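# Flerkari Two-Arm Packing Bench

The Flerkari is our tabletop bench for light handling work: two black arms, one on each side of a black work surface, with a camera module at each gripper wrist and room in the middle for whatever you need picked, sorted or set in a tray. We've been building it at Cistitz for a good while now, and most of the people who buy one use it for small packaged goods. Snack bags are the favorite, and they're also the hardest thing we handle, which brings us to the part of this page we'd like you to read before you get to the order form.

## The grip fault, and what we changed

In July, a bench at our Flistville shop kept closing its left gripper after it should have stopped. The bag in its fingers burst, the arm carried on to the drop point as if all was well, and it went back for the next one. It did this 3 times before Amirul Osman, who was running the bench that afternoon, hit the stop button. No one was hurt. We did sweep up a lot of crumbs, and then we sat down and had a long, slightly embarrassed talk about it.

The trouble came from the cable bundle that runs along the arm. When the arm reached all the way out to the far edge, the bundle pulled tight at the wrist and the force reading dropped to zero for a moment. The controller took that zero to mean the fingers weren't touching anything yet, so it squeezed harder. Close in, the same arm behaved beautifully, and that's why our old acceptance test (all of it done near the center of the table, we're sorry to say) never caught the problem.
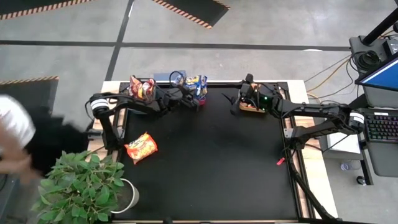
*Left gripper at a blue and yellow snack bag toward the far side of the bench, with the right gripper over the tray.*

Every bench shipped now has a longer cable loop at the wrist and a new controller release that treats a missing force reading as a fault. If the reading goes away, both arms stop where they are and hold until a person clears the message on the monitor. We also moved the acceptance test out to the full reach on both sides, and each bench has to get through 1,000 grips out there before it's crated. Anisa Setiawan wrote the new test and she's pretty strict with it, bless her.

## If you already own one

Please look at the serial plate under the table edge. Benches numbered 400 through 500 have the short loop. You can go on using yours while you wait for the kit, as long as you:

- keep pick points out of the far third of the table
- run at the reduced speed setting
- have someone within reach of the stop button whenever the arms are powered
- keep hands and sleeves off the work surface until both arms have parked

The kit is free and so is the shipping. It contains two cable loops, the clips and a printed guide, and fitting it takes one person with a hex key. Power the bench down fully first, please, even if you're only moving a clip. If you'd like us to do it for you, Wijaya handles our service visits and will be glad to come out.

## Ordering

New benches come with both arms, the table and rails, the controller and the updated wiring. The workstation and monitor are sold separately, and plenty of customers use one they already have. Write to the Flistville shop with a note on what you plan to handle, and send us a few of the actual packages if you can. We'll run them on a bench at full reach and send you the grip logs along with your quote, including any bags we broke.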